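Scuffs on a white desk top, and is herringbone a pain under desk feet?
Home Office and Small Workspaces > Furniture

mitali_sheikh
Posted November 4, 2024

I'm after a long white desk for the back room and I keep going round in circles. The one I like is the Nyberg. It has a matte white top and white metal legs. My worry is marks. I had a gloss white table years ago and it looked tired very quickly.

The floor in there is light wood laid in a herringbone pattern, so I'd also like to know how people get on with metal feet on that sort of floor. Pictures of a white desk on a similar floor:
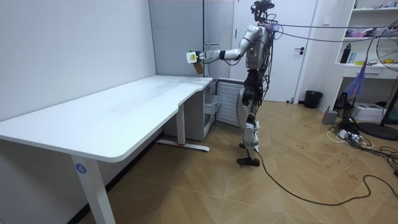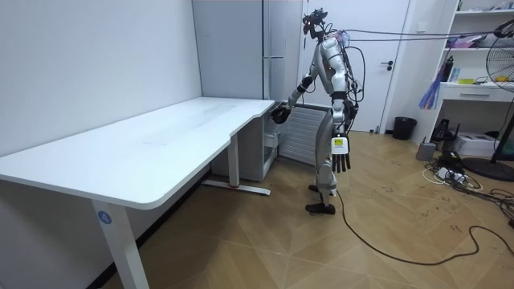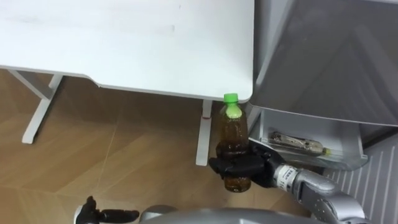
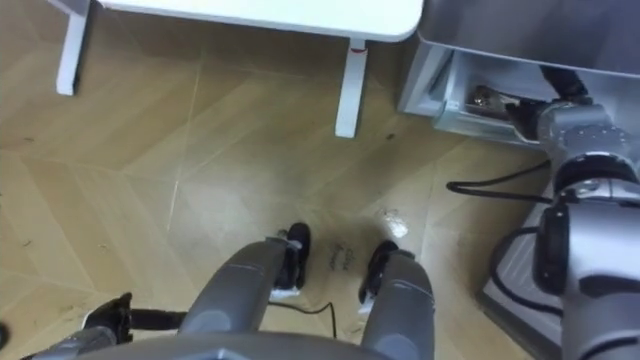 White desk, pale wood floor. Faint grey scuffs on the top in the third one.

Those scuffs are what I mean. Would they come off, or is that just how matte white ends up?

merle_m
Had a matte white top for two years. Grey marks like that are mostly from things being dragged over it — laptop feet, the bottom of a mug, a metal ruler. Mine come off with a damp microfibre cloth and a bit of washing-up liquid. What does not come off is pen.

Don't use a magic sponge on it. It will lift the mark and leave a shiny patch, and you'll see the shiny patch every time the sun is on it.

Weronika Szulc
I disagree about the sponge. I use one on mine every few weeks, lightly, and there is no shine. It depends on the finish. Melamine will take it, painted MDF won't. Find out what the Nyberg top is made of before you do anything.

merle_m
Mine is melamine and it has a shiny patch.

Weronika Szulc
Then you pressed harder than I do.

felicja_j
On the floor question. Put felt under every foot and change it when it goes flat. With herringbone the blocks run in different directions, so a scratch crosses the grain somewhere whichever way you drag the desk. We moved ours 40 cm without lifting it and there is a line I can still find with my finger.

Also check the feet are level. Our blocks aren't perfectly flat and the desk rocked until I wound one foot down.

nczarnecka
I'd skip white altogether. I bought a Bunetti in oak veneer for 900 and sold the white one. You don't see dust on it, or crumbs, or grey scuffs. Light floor with a white desk looks cold to me as well, but that's taste.

mitali_sheikh
I did look at oak. Next to the floor it was nearly the same colour but not quite, and that bothered me more than marks would. The room is small and faces north so I want it light.

Felicja, were those stick-on felt pads or the nail-in kind?

felicja_j
Stick-on. They slide off sideways in warm weather. I'd get the cups that the foot sits in, we have the Ralura ones now and they have stayed put since October.

nczarnecka
Fair enough about the colour match. If you go white then at least get a desk mat. It covers the part where your wrists and mug go, and that's where nearly all the wear is.

merle_m
Agree on the mat. Take it up now and again though. I left mine down for a year and the top was a different white underneath.

Weronika Szulc
That's sunlight and it happens with or without a mat. North-facing room, she'll be fine.

One more thing, look at the edge banding in the shop. Rounded corners are where the cheap ones start to peel. I'd pay more for a good edge before I paid more for the top. The big Grarkska desks go up to 2000 and the edge is better, but I wouldn't spend that on a desk.

mitali_sheikh
Nor would I. I've emailed the shop to ask if the Nyberg is melamine or painted. Felt cups and a mat are on the list either way. Will post when they reply.

felicja_j
Ask them what the legs weigh too. Ours needed two people to get up the stairs.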